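Holbridge Equipment Reuse: Frequently Asked Questions for Donors and Recipients

Last revised August 13, 2018

What equipment do you accept?
Desktop computers, laptops, flat monitors, wired keyboards and mice, network switches, and power adapters with a readable label. Desktops may be complete or missing parts. We do not take CRT monitors, printers, televisions, or anything with a swollen battery. Swollen batteries go to the county hazardous waste counter in Drelham.

Is there an age limit?
Desktops must have a 64-bit processor. Older machines are accepted only by arrangement, and go straight to metal recovery.

Do I need an appointment?
Up to 7 items can be dropped at the Droltthorpe dock during open hours. Larger loads need a booking and a typed inventory listing make, model and serial number for each unit. Pallets must be shrink-wrapped and no taller than 59 inches, the clearance of the dock door.

What happens to the data on my drives?
Every drive is logged by serial number on arrival. Magnetic drives receive a single full overwrite followed by a read-back check. Solid-state drives receive the manufacturer's secure erase command. A drive that fails either procedure is shredded. If your policy requires physical destruction in all cases, check box 4 on the intake form.

Can I remove the drives myself?
Yes. Leave the drive carriers and screws in the case if possible. Replacement carriers are hard to source for some models, and a case without them may be downgraded to parts.

How are desktops graded?
Grade A units pass all tests and have a complete case. Grade B units pass all tests and have cosmetic damage or a missing cover. Grade C units fail one or more tests and are used for parts. The grade is written on the intake tag and does not change after release.

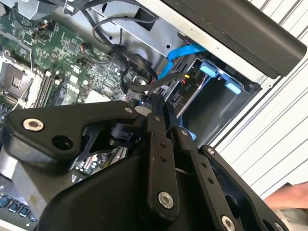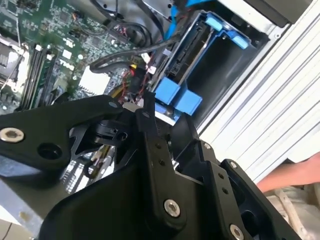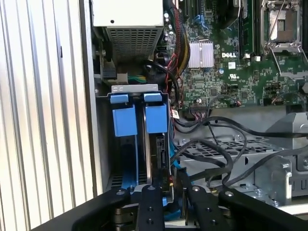
Desktop cases with the interior open.

Which parts are kept from Grade C units?
Memory modules, power supplies, drives that have cleared the wipe procedure, heat sinks and wiring harnesses. Boards with bent socket pins are sent to metal recovery. Power supplies are load tested before they go back on the shelf, and are never opened.

Who can receive equipment?
Schools, libraries, registered nonprofits, and households referred by a partner agency. Applications are reviewed in the order received. In July we released 483 units against 716 requests, so expect a wait if you need more than one machine.

What software is installed?
A current Linux desktop with an office suite and a web browser. Windows is installed only where the unit carries a valid license. We do not transfer licenses between machines.

Is there a warranty?
Recipients may exchange a unit that fails within 90 days. Bring the unit, its power cord and the release slip. Damage from liquids, or from parts added after release, is not covered.

Can I get a tax receipt?
A receipt is issued at intake and lists the items by type and quantity. It does not state a dollar value. The donor sets the value, and we cannot advise on it. Lost receipts can be reissued for the current year and the year before.

Do you pick up?
Pickup is handled by Stefanou, our contract carrier, for loads of 20 units or more. The carrier bills the donor directly. Equipment must be on the ground floor and disconnected before the truck arrives.

What about asset tags?
Remove them if you can. Any that remain are taken off during cleaning. Tell us beforehand if you need the tag numbers reported back, as they are not recorded by default.

Who do I contact?
Donations and pickup: Glykeria Papadakis, intake desk.
Applications and exchanges: Fotini Liapis, recipient services.
Include your intake or release number in all correspondence.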